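From: Donal Mac Suibhne
To: Gristmont home workshop list
Date: March 2024
Subject: Re: One bin for the hand tools?

> I've been through three drawer organizers since January and I still
> can't find a screwdriver when a hinge works loose. Does anybody here
> just throw the lot in a bin and live with it? My wife thinks it's
> giving up. The bench is only small and I'd like the top clear.
> Daly

Hello Daly, and hello to everyone I haven't written to since the holidays,

I read your message over breakfast and felt a good deal of sympathy, having owned a drawer organizer or two myself (one is now full of seed packets, and very good at it). Yes, I'm a bin man, and I don't think it's giving up at all! Mine is a plain blue plastic one, open at the top, with ribbed sides, and it stands at the back of the table up against the wallpaper.
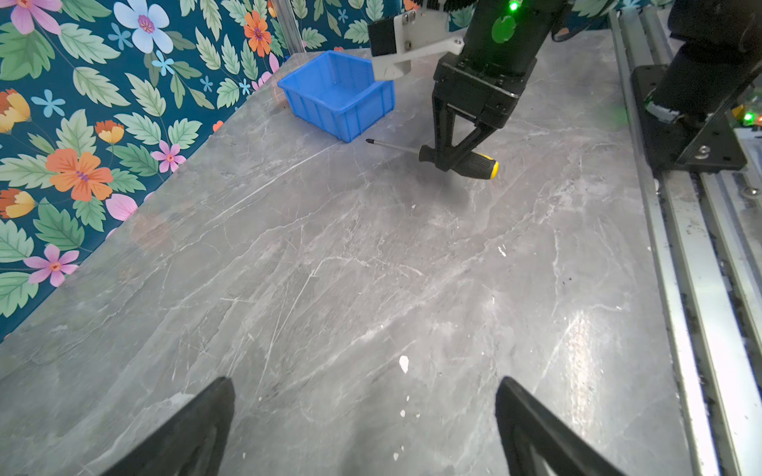
The habit that made it work for me was putting each thing away the minute I'm done with it, before I go looking for the next one. I used to leave everything out until the end of the job, and by then of course it was suppertime. I did try a bin with a lid, a big gray thing from the hardware place in Clekbridge, and I can tell you the lid became a shelf inside of a week.
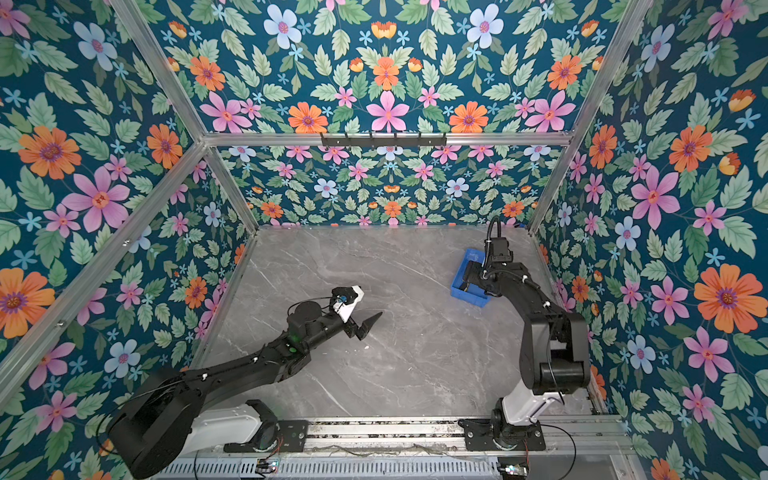 You asked about keeping the top clear. A rack with hooks on the wall is worth having for anything with a hole in the handle, though I confess I'm slow to hang things up. Screwdrivers go in the bin, handle up if you have the patience. Mind the pointed ones when you reach in! I keep chisels somewhere else entirely, and so should you. Old Drolik catalogs make a decent liner if the bottom gets gritty, and you can toss them when they're dirty.

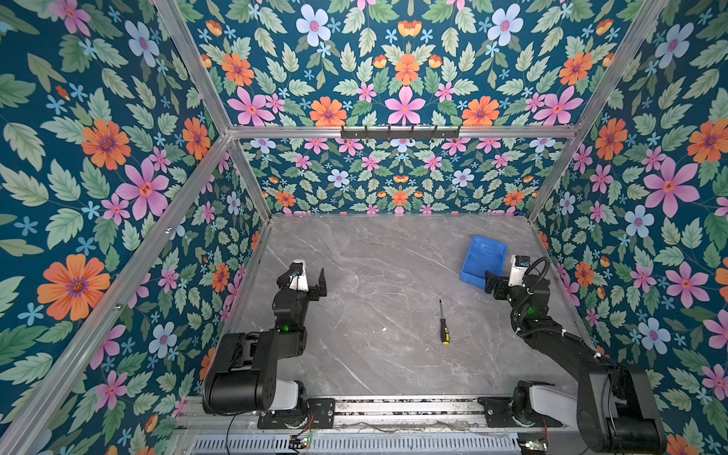 As for size, I'd go with 18 inches long at the very most. Mine cost $3 at a yard sale and has outlasted everything I paid proper money for. Anything larger and you'll be digging for the small stuff, and then your wife will have a point.

Let us know what you settle on, and say hello to her from me. Does anyone still want those clamps, by the way? They're in the hall and I keep walking into them.

Warmly,
Donal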